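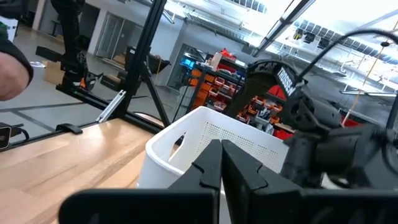 A white basket with a cutout handle, on the worktable.

In Defense of the Plain White Basket
By Réka Fekete
Jun 16, 2022

I own too many containers, and most of them were a mistake. I have a lidded wicker trunk that sheds bits of itself on the carpet. I have a set of fabric cubes from Danko that looked good for one winter and then sagged. I have a wooden crate that snags sweaters. The containers I use every day are white plastic baskets with small holes in the sides, the kind you can find in any hardware store, and I think most households would do better if they bought those and stopped looking.

My case starts with the holes. A solid bin hides what is in it, and a thing that is hidden gets bought again. When I moved from Prillthorpe to my current apartment on Grulside Road, I found three rolls of the same packing tape in one solid bin, all of them started. You can't read a label through a perforated side, but you can tell a full basket from an empty one across the room, and you can usually tell cloth from cans. Air gets in too. A damp dish towel thrown in a sealed tub on Monday smells by the weekend.

The handle matters nearly as much. A cutout in the wall is the best handle there is for a shelf. It doesn't stick out, it doesn't flop over, and it can't come unscrewed. My mother's baskets had wire handles that folded down over the rim, and every one of them pinched.

I part ways with a lot of tidying advice on the question of lids. The usual line is that every container should have one, because lids let you stack. I have stacked. What happens is that the thing you want is in the bottom one, so you take down two others, set them on the floor, and leave them there until December. An open basket gets used because it takes one hand.
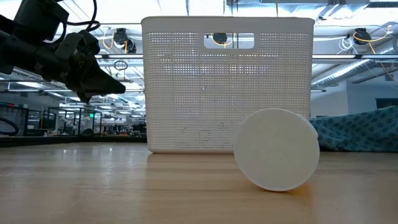
Lids belong on jars and tubs that hold food, paint, or screws. Those need closing, and a screw-top does it well. The trouble is that the lid and the jar drift apart. I used to keep a drawer of loose lids, and going through it was a job I put off for years. Now any lid without a jar goes in one basket on the kitchen shelf. If it hasn't found a partner by the time the basket is full, out it goes. I have regretted this once, over a wide lid for a flour tub, and I got over it.

Cloth is the other good use. People fold printed napkins and scarves into neat squares, and if you enjoy that, go ahead. I don't think it earns its time. A scarf bunched up in a basket is as easy to find as a folded one, and it will be bunched up again after you wear it anyway. Shirts are different and should be hung.

There are fair complaints about these baskets. They are plastic, and a cheap one will crack at the corner if you overload it. They pick up dust in the holes, which means a brush and dish soap in the bathtub a couple of times a year. They also look like what they are. A friend who sells storage for Usteck told me mine made the hallway look like a laundromat. She may be right. Her own hallway has a bench with a hinged seat, and last time I visited she had to move a pile of coats to get at the gloves inside it.

My advice is to buy 2 in the same size and live with them for a month before you get more. Measure the shelf first, at the rim of the basket and not the base, as many of them are wider at the top. I skipped that step and have one basket that fits nowhere. It holds the other tape.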